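Reusable water bottle

A reusable water bottle is a container meant to be filled, emptied and filled again, usually with drinking water. The term covers canteens, sports bottles and glass flasks, but in everyday Australian use it mostly means a personal bottle carried to work, school or the gym. Such bottles are widely sold as a way to cut waste. How far they do so depends on how long each one is kept, a point that sellers tend to pass over.

Background

People carried water in gourds, skins and pottery long before there was a trade in bottles. Metal canteens became common through military supply, and plastic sports bottles followed as moulding got cheaper. The present fashion for coloured metal bottles is newer. It grew alongside the bottled water business and was partly sold as an answer to it, although the two have got on well enough side by side.

Materials

Stainless steel is tough and does not hold flavours as readily as plastic. It also takes a good deal more energy to make than a thin disposable bottle. Aluminium is lighter but is normally lined, and the lining can wear or chip. Glass is easy to clean and easy to break. Hard plastics are cheap and light, but they scratch, and scratches are harder to wash.

Claims that one material makes water "purer" or "more alive" have no sound basis. The same goes for copper bottles sold as a health aid. Copper does kill some bacteria on contact over time, but this is a long way from the promises about digestion, joints and skin found on the packaging.

Insulation

A vacuum bottle has two walls with most of the air removed from between them, which slows the passage of heat. The idea dates from nineteenth-century laboratory work and is well understood. Advertised figures are another matter. A label may promise a day of cold without giving the starting temperature, the amount of ice, the temperature of the room or how often the lid was opened. Lids are usually the weak point, and a bottle tested with a plain screw cap may perform worse with the straw lid it is sold with.

Noreen Quinlan, a consumer writer, compared the labels of bottles from Grikora, Oltach and Hyun and found that none of them stated test conditions. Grikora later added a footnote giving a room temperature. It did not say how cold was "cold".

Environmental claims

The usual argument is that a single reusable bottle replaces hundreds of disposable ones. The Drilham brand printed the number 600 on its packaging for several years. Wai-kit Lui, in a short critique of the claim, pointed out that it assumed every refill took the place of a bought drink. Many refills take the place of a glass of tap water, which produces no rubbish at all.

The number also assumes that owners buy one bottle and stop. Limited colours, matching sets and seasonal releases encourage the reverse, and a cupboard of bottles in good order is hard to present as a saving. Metal bottles can be recycled in principle, but mixed parts such as silicone seals and plastic lids complicate the job, and kerbside rules differ between councils.

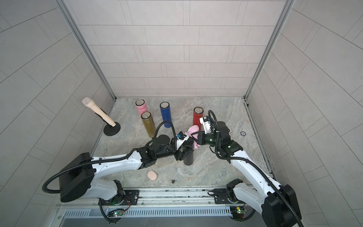

Four upright bottles with silver rims. Colour is a common selling point.

Cleaning and hygiene

Bacteria grow in any bottle that is left damp, and the mouthpiece and seal are the usual places. News reports comparing bottles to toilet seats are common and not very useful. They tend to count bacteria without asking whether the kinds found are harmful, and much of what turns up comes from the drinker's own mouth. Hot water, detergent and a brush are enough for most bottles. Cleaning tablets work, though plain bicarbonate of soda does much the same for less. Milk and protein drinks need to be washed out promptly.

Hydration advice

Bottles marked with times of day, often with slogans, rest on the belief that adults should drink a fixed amount on a schedule. Needs vary with body size, heat, work and food, and for most healthy adults thirst is a fair guide. Older people and those working outdoors in February may need more care. A printed line reading "keep going" at 3 pm takes none of this into account.

See also

Canteen
Drinking fountain
Vacuum flask
Greenwashing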